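Ticket: Karpenko dishwasher stops mid-cycle, code 33
Status: Closed
Opened: August 2021

The Karpenko in the break room kitchen at our Trurkoseck office stops 15 minutes into the normal cycle and shows code 33. Water stays in the bottom. The quick cycle does the same thing. It was fine until the counter was replaced.

Update 1. Cleaned the filter and the spray arms. The filter had some label paper in it but was not blocked. Ran it empty and got code 33 again at the same point. The manual lists 33 as "drain time exceeded" and says to check the hose.

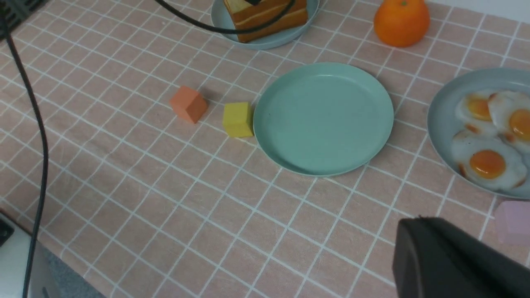 Update 2. Pulled the machine out. The drain hose was pinched behind the left rear foot — the installers must have pushed it back without lifting the hose. Straightened it and tied it up under the counter. The next cycle drained, but slowly.

Update 3. Took the hose off at the sink end. The knockout plug in the new Nadex drain fitting was only half removed. Cut out the rest and put on a new clamp. Ran two full loads, no code.

Resolution: pinched hose plus partly blocked fitting. No parts ordered except the clamp. Reopen this ticket if 33 comes back.

Recent tickets
Oria water cooler leaking at tap
Break room outlet dead after storm
Karpenko dishwasher door will not latch
Ice maker noisy at night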